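Rim Grasp Planner: Gallery

Adier motion stack, manipulation branch
Page maintained by Rodrigo Peñalver
Last revised April 2023

This page collects the views we refer to most often when discussing the rim grasp planner. The planner takes a wrist camera image and a coarse object pose, fits a curve to the visible edge of an open container, and returns a ranked list of two-finger grasps across the wall. It replaces the older centroid planner, which treated every container as a solid and tried to close on the full outside diameter. That worked for cups. It did not work for anything wider than the gripper stroke.

The code is split into four nodes: segmentation, rim fit, candidate scoring, and approach. Segmentation and rim fit run on the vision machine. Scoring and approach run on the control machine, next to the Deltudine trajectory server, so that a rejected candidate can be replaced without another round trip over the network.

Notes on the nodes come first, and the wrist view follows. Parameter names are the ones used in the config files.

Segmentation

The mask only has to be good near the edge of the container. Holes in the interior are filled before the contour is extracted, and anything smaller than min_region is dropped. Molded ridges and printed rings used to produce inner contours that the fit would lock onto. The current version keeps the outermost contour and passes the inner ones along as hints, with a low weight.

Rim fit

A circular rim seen at an angle projects to an ellipse, and at close range most of the ellipse is outside the image. The fit therefore works on partial arcs. It starts from the pose estimate, projects the expected rim, and refines against edge pixels inside a band on either side of the projection. If fewer than 15 percent of the projected samples find an edge, the node reports arc_too_short and the approach node backs off for a wider view.

The regression set for this node holds 1,110 images. Of these, 626 show less than half of the rim, and they are tagged partial so they can be run separately. Run both. A change that helps the partial images has broken the full ones more than once.

Candidate scoring

Candidates are sampled along the fitted arc. Each gets a closing direction normal to the wall, and the scorer keeps the best six. The score combines clearance on both sides of the wall, reachability, and distance from the current wrist pose. Clearance is computed per finger, as the inside finger has to fit between the wall and the floor of the container and the outside finger has to clear the table. Earlier versions used one symmetric box for the whole gripper and threw out nearly every low bowl on the Skemska shelf list.

Approach and close

The approach runs along the wall direction, fingers open, with force monitoring on the vertical axis. Closing is position controlled until first contact and force limited after that. First contact is usually on one side only — the fit is rarely centered on the wall — and the wrist is allowed to comply sideways until the second finger touches. The old behavior was to stop and replan, which wasted time on errors smaller than the wall thickness.

Wrist view

The closed state on a wide, light-colored bowl. Most of the useful edge information is in the long arc of the rim, which reads as a thin band against the dark wood.

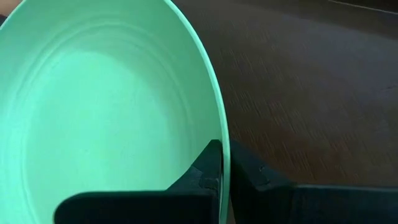 Rim grasp, wrist camera. One finger inside the bowl, one outside, wall between them. Note the faint concentric ridges in the interior, the usual source of false inner contours.

When comparing your own captures with this one, check the fingers first. The finger mask is generated from the gripper model and the reported opening, and a stale joint message will shift it far enough to leave black pixels in the segmentation input. Shadows beside the rim are a separate problem. The edge filter prefers transitions with the right sign for the container color, which removes most of them on dark tables and fewer on light ones.

Known issues

Transparent containers are not supported. The mask fails before the fit is reached.

Rims with handles or spouts fit correctly, but the scorer does not know about the protrusion. Use exclude_arc to block the range by hand.

The Reinholz driver reports finger opening with a delay after a fast close. Set mask_delay in the gripper config, not in the segmentation config, where the parameter of the same name has been ignored since December.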